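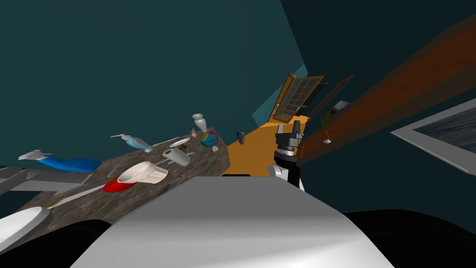 Course Notes / Engines and Drivetrains

Unit 6: Why the clutch drags, and other cold-morning mysteries

Reading for this week is the Okabe chapter on wet clutches. Skip the history section unless you enjoy footnotes.

A wet clutch is a stack of plates sitting in oil. Friction plates turn with the basket, steel plates turn with the hub, and springs squeeze the lot together. Pull the lever and the squeeze goes away. The oil, however, has its own opinion. Cold and thick, it keeps the plates stuck to each other, so the bike lurches when you select first. Owners call this character.

Terms you need: drag (won't let go), slip (won't hold on), judder (can't decide).

Before you blame the plates, check free play at the lever, then the cable, then the oil. Students like to do this backwards – last August one team had the Skerov single stripped to the hub before anybody looked at the adjuster.

Worked problem: the Clodis 908 twin has 11 plates in the stack, 6 friction and the rest steel. How many working faces carry the load? Draw it first.

Hand in to Mereana Fairweather by 4 p.m. Oily pages accepted, within reason.

Next unit: primary chains, and how to adjust one without losing a fingernail.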